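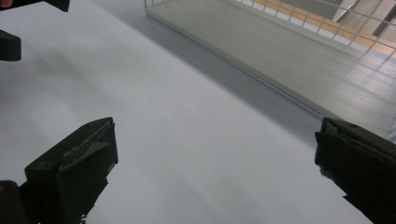 Gripper fingers over a white surface.

Guderdale Cricket Scorebook Data

README, version 3

This dataset holds ball-by-ball records from the Guderdale club league, typed up from paper scorebooks. It covers 90 matches between 17 clubs. All matches are limited to one innings per side. Friendlies and youth games are left out.

Maintainer: Nazmiye Ekinci
Transcription: Sunil Khan, Gönül Tokgöz
Checking: Tarık Akyol

Files

matches.csv has one row per match: match ID, month, ground, home club, away club, toss winner, toss decision, result.
deliveries.csv has one row per ball bowled, including wides and no-balls.
players.csv links a player ID to the club and batting hand. Bowling style is given where the scorer wrote it down.
notes.txt holds remarks copied from the margins, keyed by match ID.

All files are UTF-8, comma separated, with a header row. Missing values are empty cells. A zero always means zero.

Columns in deliveries.csv

match_id, innings, over, ball, striker_id, non_striker_id, bowler_id, runs_bat, runs_extra, extra_type, wicket, dismissal_type, fielder_id

Overs are numbered from 0. The ball column counts every delivery in the over, so it can go past 6. If you need legal balls only, drop rows where extra_type is wide or noball.

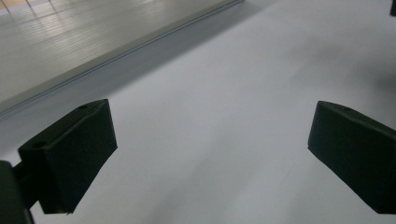 Run-outs are credited to the fielder who threw the ball if the book names one. Where two names are given, the first goes in fielder_id and the second goes in notes.txt. The Ersoy books never name the fielder on a run-out, so that cell is empty for all their home matches.

Known problems

Jillel and Flilano used different symbols for byes and leg byes until midseason. We converted both, but some leg byes at Flilano are probably still marked as byes.

Three matches have a page missing. Their totals in matches.csv come from the league results sheet and will not match the sum of the deliveries.

One batter is listed with a score of 100 in the book, but the individual balls add up to 3 fewer. We kept the balls as written. See notes.txt.

Abandoned matches are included if at least one ball was bowled. Filter on result = abandoned to remove them.

Use

Free for any noncommercial use. Please credit the Guderdale scorebook project. Player names have been removed, and we ask that you not try to put them back.

Corrections go to Nermin Bayram. Include the match ID, innings and over. Fixes are added to the next version and listed in changes.txt.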